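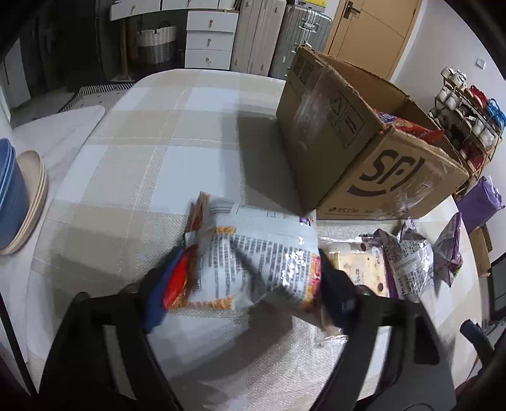 Bridora objected to the last entry on the grounds that weight gain in a sealed snack bag says nothing about the film until the seals have been ruled out, and that we had ruled out nothing. Fair. The January set was started over with that in mind.

January, 9:40

Moisture uptake in small printed bags, second attempt.

Aim: separate water vapor coming through the film from water vapor coming through the end seals and the back seam. The first attempt used bags as bought, product inside, weighed whole. The product was taking up water at its own pace and the bags did not all hold the same amount of it, so the slopes could not be compared with anything.

Changes:

Product removed. Each bag is cut open along one end, emptied, wiped inside with a dry cloth, filled with 30 g of dried silica gel and resealed on the Skornumine bar sealer. The factory seal at the other end is left alone.

Two groups. Group A has the factory end and the new end exposed. Group B has both ends and the back seam painted over with melted wax, so that what gets in has to come through the film. If Bridora is right, A and B should separate early.

Controls: two bags filled with glass beads in place of gel, one per group. These pick up whatever the outside of the film and the wax take on by themselves.

Gel dried overnight in the small oven, cooled in the desiccator with the lid greased. Last time the lid was not greased and the gel came out already heavier than it went in. Filling has to be quick. From desiccator to closed seal took under a minute per bag once the scoop was sorted out.

Sealer settings: the dial on the Skornumine does not read in degrees, only in arbitrary steps. Step 4 left a seam that peeled by hand. Step 6 puckered the film and browned the print. Used step 5 with a long dwell and let the jaws cool before opening. Two bags leaked under water at the corner where the back seam is folded into the end seal, where there are four layers of film in place of two. Discarded and replaced. This corner is the first place I would look on the factory end too.

14:15

All bags in the Jondby cabinet, hung from the rack by clips so that both faces see the air. The cabinet is set to 30 C with a tray of saturated salt at the bottom. Fan on low. The fan was off for most of the first attempt, and the bags on the bottom shelf gained faster than those at the top, which I had put down to batch.

Balance check before the first weighing: 100 g check weight read within 2 mg, repeated after lunch with the same result. The balance drifts when the door to the corridor is open. Close it.

Weighing procedure, so that we all do it the same way:

Take one bag at a time. Close the cabinet door behind it.
Let it stand in the balance chamber until the reading holds still.
Write the value down before taking the bag out.
Gloves. Fingerprints show up at this resolution, and wax flakes do too. Any flake that comes off goes on the pan with its bag.

January, next morning, 8:50

First overnight readings. The bead control in group B gained a little and then stopped, so the wax takes up some water and levels off. The bead control in group A is flat. Subtracted each from its own group.

Group A is ahead of group B, but the spread inside A is larger than the gap between groups. One bag in A accounts for most of it. It went under water after weighing, sacrificed, and gave a slow string of bubbles from the folded corner at the factory end. With that bag left out the two groups overlap and nothing can be said yet. More time needed.

Mahlangu sent the film sheet we asked for. It gives transmission for flat, unprinted film at 100 percent humidity on one side and none on the other. Our film is printed, folded and has been handled, and our salt does not give that humidity, so the figure is an outside reference only. Creases are the likely problem. Plan a group C: same bags, no wax, crumpled by hand a fixed number of times before filling. Flat pieces cut from the faces could go on cups if there is enough area between the creases.

To do:

Ask Bridora how they mask the back seam. Wax cracks along it when the bag is picked up.
Replace the clips with the wider ones, the narrow ones mark the film.
Regrease the desiccator lid.
Salt tray needs more solid in it before the long run - there was a clear pool at one end this morning.
Next weighing 16:30, then mornings only.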